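首页 > 观点 > 自动化与装备 > 采购评议

手持夹爪采集套件进入采购目录之前，应当先把合同写清楚

本刊评论部　2023年12月11日

分享 26　评论 4

近一年来，以手持夹爪采集操作数据的成套产品陆续进入各类科研单位和职业院校的询价清单。与过去成批购置机械臂的做法相比，这类产品单价较低，对场地要求不高，由操作人员手持器具完成日常动作，所得影像与轨迹再用于机器人策略的训练。供应方的宣传材料普遍强调“不需要机器人即可积累机器人数据”，采购方也多以此作为立项理由。本刊认为，这一方向值得支持，现有的采购方式则需要调整。

本文讨论的主要对象，是Lillis公司推出的双手采集套件，以及由Srisuk公司提供的配套采集服务。两者可以分开购买，也可以合并报价。作为对照，文中还会提到Likden的单手套件。本刊评论部应Skustmont联合实训项目之邀，旁听了该项目自五月起开展的试用评议，并查阅了供应方提交的技术文件。文中意见由本刊自行负责，不代表该项目的评议结论。

一、买的究竟是什么

询价文件通常将此类套件归入“设备”一栏，按照硬件清单逐项验收：夹爪若干，相机若干，标定板、线缆、存储介质及运输箱若干。验收人员对照清单清点，外观完好即予签收。这种方法用于购置示波器或者电动工具并无不妥，用于采集套件则会留下较大的空白。

采集套件的价值，主要体现在它产出的数据能否用于训练，以及同样的动作在不同日期、由不同人员完成时，所得数据能否放在一起使用。夹爪外壳是否平整，对此影响甚微；相机与夹爪之间的相对位置是否稳定，两只手的时间戳是否对齐，开合宽度的读数是否随使用时间漂移，影响则相当直接。遗憾的是，后面这几项在多数询价文件中没有出现，或者仅以“满足使用要求”一语带过。

Lillis的技术文件在这方面做得并不差。文件给出了标定流程，说明了更换指垫之后需要重新测量的项目，也承认在光照变化较大的场所，位姿估计可能出现短时中断。一家供应方愿意在售前文件中写明产品的局限，这一点应当予以肯定。问题在于，上述内容写在技术附件里，合同正文并未引用。一旦发生争议，采购方能够援引的，仍然只有那份硬件清单。

Likden的文件则更为简略。该公司的单手套件结构紧凑，报价较低，适合抓取、放置一类的任务，文件对标定的说明却只有半页，且未写明固件升级之后原有标定是否继续有效。试用期间，项目人员就此提出书面询问，得到的答复是“一般不受影响”。对于教学演示，这样的答复或许够用。对于计划长期积累数据的单位，则难以据此作出判断。

二、双手与单手的取舍

关于应当购置双手套件还是单手套件，评议会上曾有较长时间的讨论。主张单手的一方认为，实训课程中的多数动作可以由一只手完成，第二只夹爪增加了同步、标定和人员培训的负担，也使单次采集的准备时间明显延长。主张双手的一方认为，家务与后勤类任务大量涉及一手固定、一手操作，若从一开始就以单手数据为基础，日后再行补采，前期投入将有相当部分无法沿用。

本刊倾向于后一种意见，同时认为前一种意见所提出的负担应当如实计入成本。开柜门、取容器、扶住器皿再放入物品，这些动作在人看来极为平常，拆解为两只夹爪的配合之后，对操作人员提出了不低的要求。夹爪没有手指的触感，操作人员须依靠视线和经验判断夹持是否到位；手臂同时承担器具的重量，动作的速度和幅度都会与徒手时有所不同。

重量是一个容易被忽视的问题。按照Lillis提供的参数，单只夹爪连同相机与固定件为562克。仅就数值而言，这一重量并不惊人，与常用的手持工具相当。但手持工具在使用中可以随时放下，采集作业则要求操作人员在一段连续的动作中保持器具悬空，手腕的姿态又常常受到相机视野的限制。试用人员普遍反映，疲劳首先出现在前臂外侧，其后动作开始变得草率，夹持点偏离预定位置的情形随之增多。

由此可见，人员的疲劳既是劳动保护问题，也是数据质量问题。供应方报价时习惯以“每日可采集条数”说明效率，却很少说明这一数字是在怎样的作息安排下得出的。采购方若以该数字倒推用工计划，得到的将是一份纸面上成立、执行中难以为继的方案。本刊建议，凡涉及双手套件的采购，应当要求供应方提供连续作业时长与休息间隔的建议值，并将其写入服务条款，由双方共同遵守。

三、夹持能力与任务清单

供应方在介绍产品时，往往附有一份任务清单，列举该套件已经验证过的动作。Lillis提交的清单共有26项，涵盖厨房、办公与简单装配。清单本身编排清楚，但“已经验证”一语的含义并不明确：是操作人员手持夹爪完成了该动作，还是以采集所得数据训练出的策略在机械臂上完成了该动作，两者之间存在很大的距离。

人手持夹爪所能完成的事情，机械臂未必能够完成。操作人员会不自觉地调整站位，会借助身体的倾斜绕过障碍，也会在夹持稍有松动时微微翻转手腕加以补救。这些补救动作进入数据之后，策略能否学会，学会之后机械臂的关节范围又能否支持，都需要另行检验。供应方如果只验证了前一步，就应当写明只验证了前一步。

指垫的选择也应当纳入考察。薄壁、光滑、边缘圆厚的塑料容器，在日常环境中极为常见，却对夹持面的摩擦性能和受力分布提出了具体要求。夹得过浅，容器容易绕夹持点转动；夹得过深，边缘又会遮挡相机对容器内部的观察。采购方在试用阶段应当使用本单位实际涉及的物品，避免完全依赖供应方随套件带来的样品。样品通常经过挑选，尺寸、材质均与夹爪相适应，以之评价产品，结论难免偏于乐观。 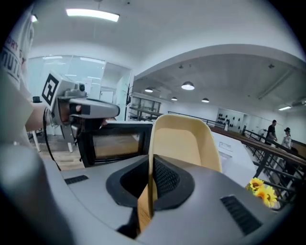

【装备评议 · 现场与数据】

黄色塑料容器由夹爪从边沿夹住，另一只夹爪由操作人员持于黑色的微波炉状电器上方，两只夹爪之间的距离相当有限。日常空间中的采集作业大体如此：器具本身占去不少视野，线缆需要避让，标记块还要保持可见。供应方在展厅中以空旷桌面进行的演示，很难反映这类条件下的实际情况。

因此，本刊主张将试用环境写入采购程序。具体而言，应当在采购方指定的场所内，由采购方的人员完成一定数量的采集，再由供应方处理并交付结果。Skustmont项目在试用阶段采用的正是这种办法，所定数量为约500条，分布在不同时段和不同人员之间。数量定得是否恰当，各方可以有不同看法，但程序本身是合理的。它使供应方必须面对真实的照明、真实的物品和并不熟练的操作人员，也使采购方得以在付款之前了解自己将要承担的工作。

四、线缆、标记与维护

试用中暴露的问题，有相当一部分与算法无关。线缆走向即为一例。线缆从夹爪一侧引出后，须沿手臂或身体一侧固定，若固定过紧，手腕翻转时会产生牵拉；若过松，则可能垂入视野或者勾挂周围物品。Lillis的安装说明对此给出了推荐走线，但推荐走线以中等身高的右利手人员为准，左利手人员使用时需要自行调整。说明书应当补充相应的图示，这项工作并不困难。

标记块的维护同样需要明确责任。黑白方形标记一旦出现划痕、污渍或者卷边，识别的稳定性便会下降，而这种下降往往是渐进的，操作人员在现场难以察觉，待到处理数据时方才发现，此前数日的采集可能已受影响。目前两家供应方均将标记块列为耗材，却没有给出更换周期。本刊认为，凡被列为耗材者，均应当同时给出更换条件、单价以及供货期限，否则所谓较低的购置价格便缺乏可比性。

指垫的情况与之相近。指垫磨损后，夹持同一物品所需的闭合宽度会发生变化，前后数据之间因此产生细微的不一致。供应方可以在软件中设置提醒，也可以在交付的数据中附带指垫的使用记录。后一种做法成本很低，对使用方却颇有帮助。Srisuk的服务方案中已经包含类似的记录表，只是该表目前由采集人员手工填写，漏填的情形并不少见，建议尽早改为自动生成。

五、服务外包的得失

不少单位在询价之后倾向于不购设备，改为直接购买Srisuk一类的采集服务。其理由不难理解：设备更新较快，自行购置存在折旧风险；采集工作单调而费时，单位内部未必有合适的人员；服务方积累了组织经验，可以较快形成产出。对于任务明确、期限较短的项目，本刊同意外包是可取的选择。

但服务外包也有其代价。首要的一项，是采购方对采集过程的了解会明显减少。一条数据为何被剔除，一个动作为何改变了顺序，某一时段的成功率为何偏低，这些信息在自行采集时会自然地留在团队内部，外包之后则需要依靠文件传递。如果合同没有要求交付被剔除的数据以及剔除理由，采购方得到的将是一份经过整理、看上去十分整洁的结果，而无从判断整理的尺度。

Srisuk在试用期间交付的首批数据，即存在这一问题。交付内容只包含通过内部检查的部分，检查标准仅以一页说明概括。经项目方要求，该公司随后补交了未通过的部分。项目人员比对后认为，其中若干条动作虽有停顿和重试，但过程完整，对训练策略的恢复能力可能具有价值。这一认识能否成立，有待后续试验；但如果未通过的部分从未交付，这一问题便不会有人提出。

另一项代价与人员培养有关。实训单位承担着教学职能，学员在采集过程中需要理解夹持、遮挡、标定等概念，并在反复操作中形成判断。如果采集工作全部交由外部完成，学员接触到的便只有数据文件。Skustmont项目最终考虑的折中办法，是由服务方承担首期的组织与质量检查，由项目内部人员承担实际操作，其后逐步移交。服务方派员驻场4周，移交文件须经双方确认。本刊认为，这一安排对于同类单位具有参考意义，前提是移交内容须有书面清单，不得以口头培训代替。

六、在场人员的权益

采集用相机多采用视角极大的镜头，其目的在于尽可能保留夹爪与周围环境的关系，便于估计位置。由此带来的结果，是采集场所内相当大的范围都会进入影像。操作人员的衣着、手臂，玻璃隔断和栏杆以外的区域，以及在该区域内交谈、行走的人员，均有可能被记录下来。他们之中有些人并未参与采集，也可能不知道采集正在进行。

对此，现有产品文件的规定普遍不足。Lillis在软件中提供了面部模糊功能，但默认处于关闭状态，且仅在导出时生效，原始文件仍予保留。Srisuk承诺在交付前进行处理，却未说明处理之前的文件存放于何处、保存多久、由何人访问。Likden的文件未涉及这一事项。

本刊认为，采购方应当在合同中至少明确以下内容：采集区域须有可见的告知；非参与人员有权要求删除包含其影像的片段；原始文件的保存期限及访问范围须有书面规定；未经采购方书面同意，服务方不得将数据用于其他客户或者自身产品的训练。最后一项尤应重视。采集服务的报价之所以能够持续走低，部分原因可能在于服务方预期对数据进行再次利用。再次利用本身未必不可接受，但应当作为一项单独的许可加以谈判，并在价格中得到体现。

有意见认为，过于严格的告知与删除规定会妨碍在真实环境中采集，最终迫使各单位退回布景式的实验室，数据的多样性将因此受损。这种担忧有一定道理。本刊的看法是，告知所需要的不过是一块牌示和一份简明的说明文字，删除请求在实践中也不会频繁出现。真正需要投入的，是供应方在软件中提供按时段检索、按片段删除的功能，并保证删除之后相关索引同步更新。这属于产品的基本能力，不宜推给使用单位自行解决。

七、价格与可比性

各单位比较报价时，习惯以套件单价作为首要依据。按照这一标准，Likden明显占优，Lillis次之，Srisuk的服务因按条计费而难以直接比较。本刊建议改用“每条可用数据的全部成本”作为比较口径，其中应当包括器具折旧、耗材、人工、标定时间、处理费用以及返工。

采用这一口径，结论会发生一定变化。单手套件在简单任务上的优势依然存在，在需要双手配合的任务上则因返工较多而减弱。双手套件前期准备时间较长，若每次采集的时段较短，摊薄之后的成本并不理想；若能安排固定场地，减少反复架设，情况将有改善。至于外包服务，其成本主要取决于“可用”的定义由谁作出。若由服务方单方认定，报价看似稳定，采购方承担的风险却较高。若由双方依据事先约定的标准共同认定，报价会有所上升，后续争议则相应减少。

还应指出，数据格式对长期成本的影响常被低估。目前两家硬件供应方的导出格式互不兼容，时间戳的定义亦有差别，将两者合并使用需要额外的转换与核对。采购方在立项时即应要求供应方交付完整的格式说明，并允许采购方在合同终止之后继续使用读取工具。曾有单位因授权到期而无法打开自有数据，这种情形不应重复发生。

八、对各方的建议

对于采购单位，本刊建议将采集套件由单纯的设备采购调整为设备与服务合并采购，把标定、同步、耗材更换及数据交付列为验收事项，并预留在本单位场地内试用的时间。验收小组应当吸收实际从事采集的人员参加，不宜仅由资产管理与财务部门组成。凡供应方技术附件中载明的性能与局限，合同正文应予引用。

对于供应方，本刊建议统一任务清单的表述，分别注明手持完成、训练完成与实机完成三种情形；公布连续作业的建议时长；给出标记块与指垫的更换条件；将影像处理功能设为默认开启。Lillis的产品在结构和文件两方面都具有较好的基础，完成上述改进所需的投入有限。Likden如有意进入科研市场，则应首先补足标定说明。Srisuk需要解决的主要是透明度问题，即让客户看到被剔除的部分，并说明剔除的依据。

对于主管部门与资助机构，本刊认为暂时不必急于制定统一的技术标准。产品形态仍在变化，过早固定接口与尺寸，可能妨碍合理的改进。较为可行的做法，是先行发布合同示范文本，将数据归属、在场人员权益、格式说明和退出安排列为必备条款，由各单位根据自身情况填写具体内容。示范文本修订较易，也便于从各单位的执行情况中吸取意见。

Skustmont项目的试用评议预计仍将持续一段时间，双手套件在较长周期内的标定稳定性尚无充分记录，以采集数据训练所得策略的实机表现也有待报告。在上述材料公布之前，本刊不对任何一家产品作出优先推荐。已经启动询价程序的单位，可先就合同条款与供应方进行磋商，硬件型号的选择可留待试用之后再行确定。

各单位如在采集套件的试用、验收或者服务外包过程中形成书面意见，可向本刊评论部投寄。来稿请注明产品型号、固件版本及试用场所类型，涉及未公开报价的内容请事先取得对方同意。

责任编辑：本刊评论部

全部评论（4）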